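How do you get a landlord to return a deposit when you painted one wall?

Posted by Lelia, May 2018

So I'm moving out of my apartment in June and I'm already losing sleep over the deposit. It's 2,000 dollars, so not pocket change for me! When I moved in, the walls were all that dingy rental beige, and I asked the manager if I could paint the bedroom wall behind the bed. She said "sure, go ahead" on the phone. Nothing in writing, dumb, I know. It's now a pretty dark teal.
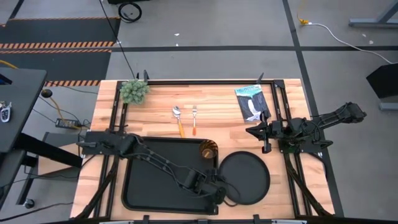 The lease says walls have to be "returned to original condition" and that's all it says. Do I paint it back myself or let them do it and take it out of the deposit? I've also got 8 nail holes in the living room and a scuff by the front door from getting the couch in. I've lived here 7 years, if that matters.

Crescencio Toledo

Paint it back. Don't even think about letting them do it, they'll bill you for the whole room. Teal is a pain to cover so use a primer first, the stain-blocking kind, then two coats of the beige. If you don't know the color, cut out a little chip of the old paint from inside a closet and take it to the paint counter. They matched mine so well I couldn't find the spot afterward.

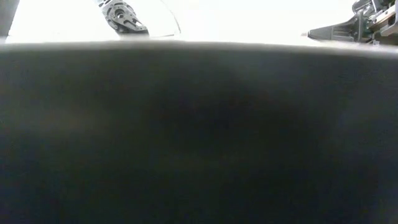 Spackle for the holes, let it dry, sand it, dab of the same paint. The scuff might come off with one of those white sponges. Go easy though, on flat paint they leave a shiny patch.

Ching-wen Kan

I'd hold off a day before buying paint and email the manager first. Something friendly like "hi, you told me on the phone I could paint the bedroom wall, would you like me to paint it back before I go?" Then you have it in writing either way. After 7 years they may be planning to repaint the whole place anyhow, and a lot of states won't let them charge you full price for paint that old (look up yours, the rules are all over the map).

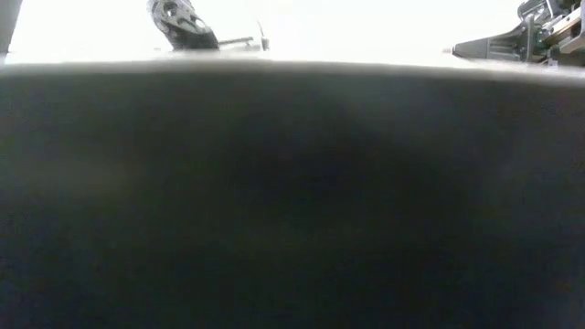
Also ask for a walk-through before you hand over the keys, and put your forwarding address in the same email. My old landlord sat on my check for weeks and claimed he didn't know where to mail it!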